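# Unit 6: Sorting and labelling

Course: Order in Shared Rooms (evening group, Wullthorpe)
Handout for the October block. Please bring it again next time, we will need the table on the second page.

## 1. What we mean by a category

In the last unit we spoke about where things should live. Now we go one step back and ask which things belong together. It sounds easy, and for a bowl of apples it is easy. For the drawer under the telephone it is much less so.

A category, for our purposes, is a group of things that a person would look for in the same place. Please notice that this definition speaks about the person who looks, and says little about the things themselves. A botanist may put the tomato with the fruits. In the kitchen at Skirndale the tomatoes stand with the onions, and everybody finds them.

We will use three words through the whole unit:

- **Group**: the things that go together.
- **Container**: the basket, box, tray or drawer that holds one group.
- **Label**: the word or sign that tells which group is meant.

Many people buy containers first and then look for something to fill them. I ask you to work in the other order. Make the groups on the open table, look at their size, and only then take the containers.

## 2. The practice table

For the exercise we begin with only two baskets and a very small number of things. Beginners often wish to start with a full cupboard, but with a full cupboard you become tired before you have learned the method. The baskets are of the same woven kind, so the basket itself gives no hint about what goes inside.

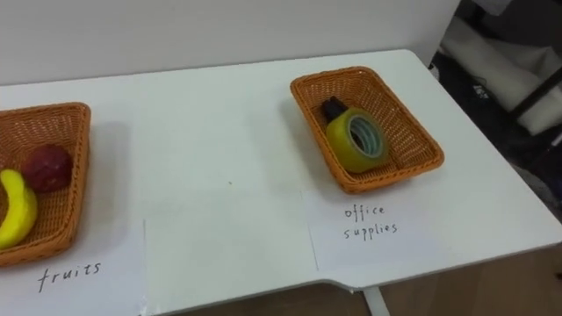
The word on a label should be short, and it should be a word which every user of the room knows. "Fruits" is a good label for a mixed household. "Snacks, healthy" is a poor one: one person will put nuts there, another will put a yoghurt, and after a week the basket means nothing. Strictly, English speakers more often say "fruit" for the food in general. I do not correct this on a label, if the people in the room understand it.

Write by hand for the first weeks. A printed label looks finished, and then we do not like to change it. Paper can be thrown away.

### Position of the label

Put the label in front of the container, on the side from which people come. If it lies under the container it is soon covered, and if it lies between two containers it can be read as belonging to both. On a white table a white sheet is hard to notice from a distance, so the letters must do the work. A thicker pen helps. Coloured card helps also.

## 3. The second group

Fruit is a natural group: most people make it without thinking. Office things are a group by use. Tape and a stapler do not look alike and are not made from the same material, yet we want them at the same moment, when we sit down with papers. Try to say this reason aloud when you make a group by use. If you cannot say it in one sentence, the group is probably two groups.

Names that students in the Leone building have suggested for such a basket:

| Label | Remark |
|---|---|
| office | short, clear for most people |
| desk things | friendly, but a little wide |
| stationery | correct, difficult to spell for learners |
| useful | please do not use this one |

A group with only one member is allowed. It is better to leave a basket nearly empty than to fill it with things from outside the group.
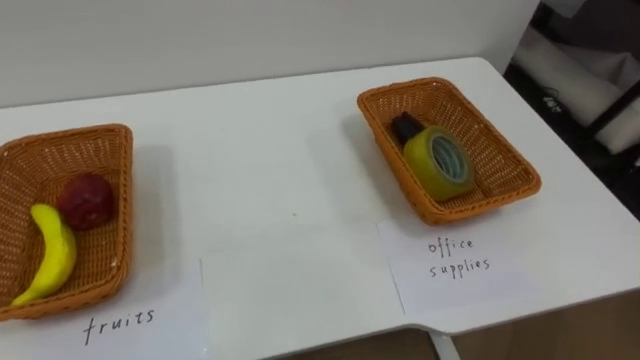
*Fig. 2. Banana and apple by the "fruits" label; roll of tape in the basket on the right.*

## 4. Distance between containers

Leave a visible space between two containers as long as the sorting is going on. When baskets touch each other, small things are dropped on the border and stay there. Later, on the shelf, you may push them together.

The baskets do not need to stand in one straight line. One can be farther back or turned a little, and the sorting is not worse for it. The Flernetti shelf in our room is narrow, so there you will have to place them straight, but this is a question of storing and we treat it in Unit 7.

## 5. Exercise (in pairs)

1. Clear a table. Take up to 11 small things from your bag or from the box by the door.
2. Without talking, each person makes two groups on the open table.
3. Compare. Where did you put the same thing differently?
4. Agree on two groups, choose two baskets and write two labels, one word each.
5. Change tables with another pair. Read their labels and put one new thing of your own into the basket where you think it belongs.
6. Go back to your table and look at what you have received.

If the visitors have chosen a basket that surprises you, change the label first and the group second.

## 6. For next time

Choose one drawer at home, not the worst one. Write down the groups you find in it and the label you would give to each. Half a page is enough. Bring also one label that did not work, with a note about what people put there instead.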